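Pradgate two-arm teaching kit

I've had the Pradgate kit since March and it's still the one I reach for when I want to show a robot a household job. You get two leader handles, two arms with grippers, a head camera and a pair of wrist cameras. You move the handles, the arms copy you, and every go is saved as an episode. 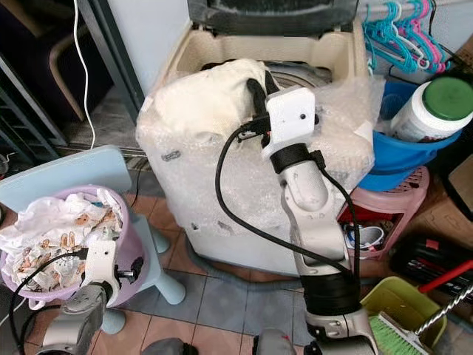 The handles are light, so your shoulders hold up well. I can do 20 laundry episodes before I want a cup of tea! Force feedback is basic - you feel a nudge when the fingers close on cloth and not much else - but for clothes I've been happy with that.
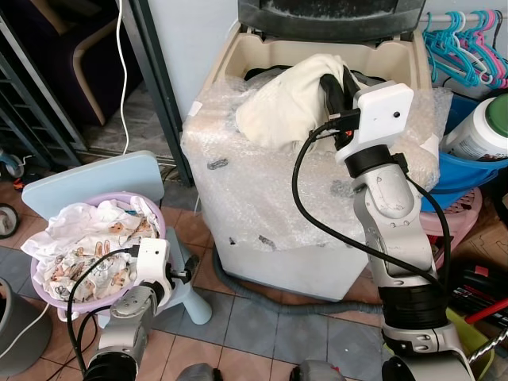
Tyyne Hyvönen found the nudge too faint with thin fabric and turned it up to full on her set, and she'd like a separate dial for each hand. Fair point, and I've passed it on to Bodmont, who make the handles.

Plugs and cords are harder. Slow the follow speed right down (it's the second slider in the Vomar software) and let one hand hold while the other does the fiddly bit.
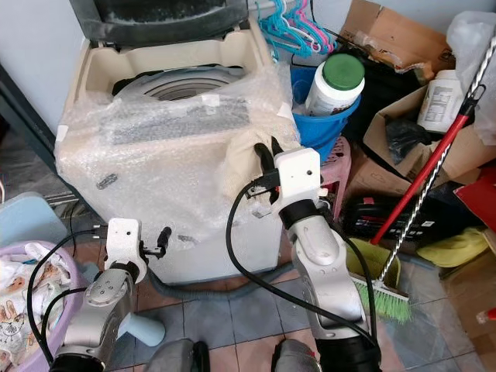 Do clip your own cables along the arms before you start, and leave some slack at the wrist. I bin any episode where I've dithered, and I'd save up 600 good ones before training on a job like this. 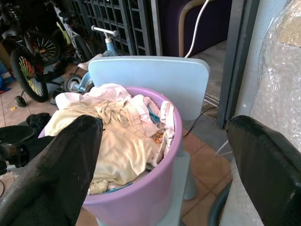 Wrist views are recorded alongside the head view, all on one clock, and you can switch either of them off if you're short of disk space. Spare finger pads come in the box. The kit is £362 a month to hire, delivery included, and Trudy Kereama handles the bookings.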